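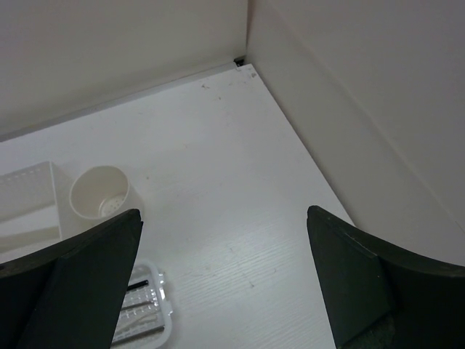 Shelf panel in white wood-grain finish, back corner.

Innes Shelf and Worktop Panel, White
Sold by Hinstead. Part of the Bollus cabinet range.

The Innes panel is a flat white board for use as a cabinet shelf or as a light-duty work surface. The face carries a fine wood grain that shows mainly in low side light. Seen from the front under ceiling lighting, the board reads as plain white.

Panel length: 700 mm
Load rating, evenly spread: 57 kg
Supports: 9 pins, supplied
Edge: square, all sides

Fit

The panel rests on pins and is not glued. Push it fully back before loading. Where back wall, side wall and shelf meet, a small gap can remain at the corner. Fill it with white sealant if the cabinet will hold powders or small parts — otherwise leave it open so the panel can be lifted out.

Surface wear

White faces show dark specks and scuffs sooner than gray ones do. Most of these are surface marks and come off with a damp cloth and mild dish soap. Chips do not. Touch them up with the Clillgate repair stick, white, sold separately. Do not use scouring pads or solvent cleaners.

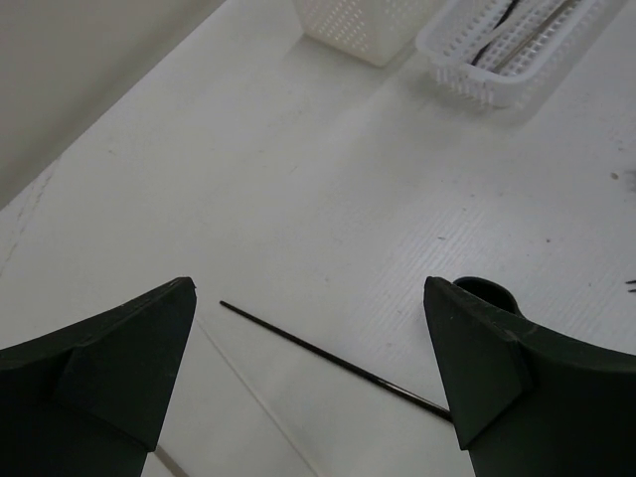
Thin items such as rods, skewers and wire are easy to find on the white face, but they roll. For storage of this kind, order the Clillgate lip strip, which clips to the front edge and stands 3 mm above the surface. The strip does not change the load rating.

Wipe the face before fitting the strip. Grit trapped under the clip will scratch the finish.

Delivery

Panels ship flat with pins in a separate bag. Check the corners before signing — corner damage must be reported with the delivery note number. Cut panels cannot be returned.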